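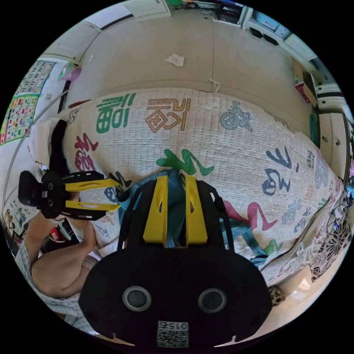

Figure 6-1. Paired hand-held grippers in use on a bed surface, cloth handling.

6. Set-up and Care of the Paired Hand-Held Grippers

6.1 Scope

This section applies to the Fenard paired hand-held gripper set as issued to operators for cloth handling work in furnished rooms. It covers preparation of the work surface, inspection of the fingers, checking of the markers, and routine care after use. Charging and data transfer are covered in Section 7. Replacement of the finger carriage is covered in Section 9 and may be carried out only by Tesico service staff.

6.2 Before You Begin

1. Confirm that both grippers belong to the same set. The set number is recorded on the issue sheet.
2. Check that the housing of each gripper is free of cracks and that no screws are missing from the mounting frame.
3. Remove rings, bracelets and watches from both hands. Loose sleeves should be rolled above the wrist.
4. Enter the battery reading on the issue sheet. Do not start a session with a reading below the minimum given in Section 7.

CAUTION: Keep hair, cords and drawstrings away from the finger carriage. The fingers close with enough force to pinch skin.

6.3 Preparing the Work Surface

1. Choose a bed or table that can be reached from a standing or seated position without leaning on the gripper.
2. Leave the bed cover in place. A patterned or quilted cover is acceptable. Pull it flat where the cloth will be handled.
3. Lay one cloth on the cover. Its color should be clearly different from that of the cover, as with the teal-blue cloth on white in Figure 6-1.
4. Move cables clear of the area in which the cloth will be lifted or spread.
5. Turn on the ceiling light. If sunlight falls directly on the bed, draw the curtain.

Note: Furniture and wall charts may stay where they are. The room does not need to be cleared.

6.4 Inspecting the Fingers

The fingers are flat yellow plates, each with a slot. They are wearing parts and must be inspected before every session.

1. Open the gripper fully and look along the inner face of each finger. Both faces should be flat and parallel.
2. Run a fingertip along the edges of the slot. A burr will snag woven cloth. Do not file it down; fit a new finger.
3. Close the gripper slowly on a single layer of cloth. The two fingers should meet along their full length.
4. Pull the cloth gently. If it slips out, clean the inner faces as described in 6.6 and repeat the test.

Fingers are to be replaced in pairs after 636 hours of use, or earlier if they fail step 3. The order number for one pair is 2,444.

6.5 Checking the Markers

Two round gray markers are fitted side by side on the housing, with a small square code sticker below them.

1. Wipe the markers with a dry cloth.
2. Check that neither marker has lifted or turned. A marker that has moved must not be pressed back by hand. Return the gripper to the Jetlow service desk.
3. Check that the code sticker is whole. The number may read in reverse in recorded views; this is normal and requires no action.

CAUTION: Do not place tape, labels or writing on or beside the markers.

6.6 Care After Use

1. Remove all lint and thread from the finger slots with the soft brush supplied.
2. Wipe the inner faces of the fingers with a cloth dampened with clean water. Allow them to dry in the open position.
3. Do not use alcohol, solvent or furniture polish on any part of the gripper.
4. Return both grippers to the case with the fingers open. Do not stack anything on the case.
5. After every 200 sessions, send the complete set to Jetlow for alignment, even if no fault has been noticed.

6.7 Faults

Gripper does not open fully: Look for thread wound around the base of the fingers. Remove it with the brush, never with a blade.

Fingers meet at the tips only: Replace both fingers.

One gripper is not detected: Switch off both units, wait one minute, and switch on the left unit first.

Faults that remain after these steps are to be reported to Soo-ah Jeon, Equipment Office, or in her absence to Selim Türkmen. Quote the set number and attach the issue sheet.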